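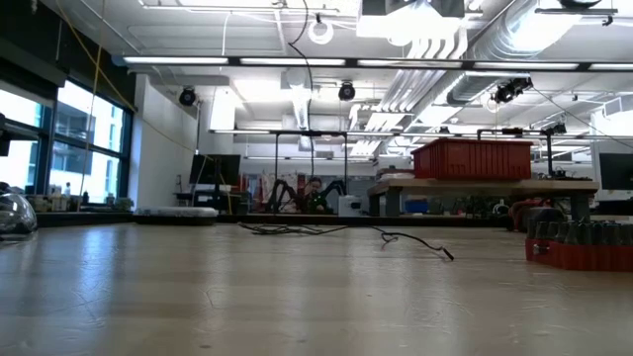

Tăng Street Neighborhood Club, Roads and Water Desk

~ The city says the Nidow Avenue bridge will be down to one lane until February. Last year the city said the same bridge would be finished by February. I asked which February. Still waiting on that one.

~ Stamex has the paving contract again. Same firm that did Nidow Avenue the first time, and you can feel how that went every time you drive over the patch by the pharmacy.

~ There were two other bids. The city will let you see them if you fill out a form, and the form is at the front desk, and the front desk closes at 3:30 p.m.

~ Cost of the bridge job as read out at the council meeting: $2,000 per foot of railing. I wrote it down and then asked the clerk to repeat it. She did. I don't know much about railing but I'd like to meet this railing.

~ Public comment was moved to the end of the agenda. It started at 10:40 p.m. Draw your own conclusions about how much comment they were after.

~ New parking meters are coming to the blocks between the library and the post office, 166 of them. The company is called Fasex. You pay with your phone. If you don't have a phone with you, there's a number to call.

~ The meter revenue is supposed to go to sidewalks. The last parking fund was also supposed to go to sidewalks. Walk down Mill Street some evening and tell me where it went. Bring a flashlight. 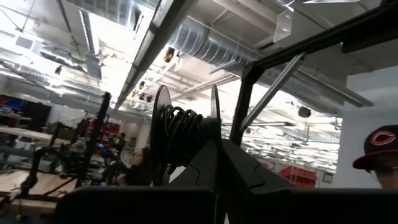
~ Also on the meters: the first 15 minutes are free, according to the flyer. According to the ordinance, the first 15 minutes are free "where posted." I went through the whole thing and couldn't find where it will be posted.

~ Turnout in the last city election was 2,676. The council calls that a mandate for the downtown plan. The downtown plan wasn't on the ballot.

~ The water rate notice went out with the bills. It's on the back, under the part about not flushing wipes. The increase starts with the next billing cycle, so read the back.

~ Someone wrote in to say I'm too hard on the council. Could be. I did like the new benches at the bus stop. I'd like them better if the bus still stopped there after 6 p.m.

~ Leaf pickup is "on schedule," says the city page. The schedule link goes to last year's schedule. The bags on my block have been out long enough to grow something.

~ Correction to an earlier post: the Stamex contract covers three streets, so add Orchard and Depot to the list. Orchard was repaved two summers ago. Why it's on there I couldn't get anyone to say.

~ The next council meeting is at 7 p.m. in the upstairs room, and the elevator is out again. They say you can follow along online. Last time the sound dropped out during the budget item and came back for the adjournment.

~ I'll be there with a copy of the railing estimate. If you want to speak, sign the sheet by the door before 7.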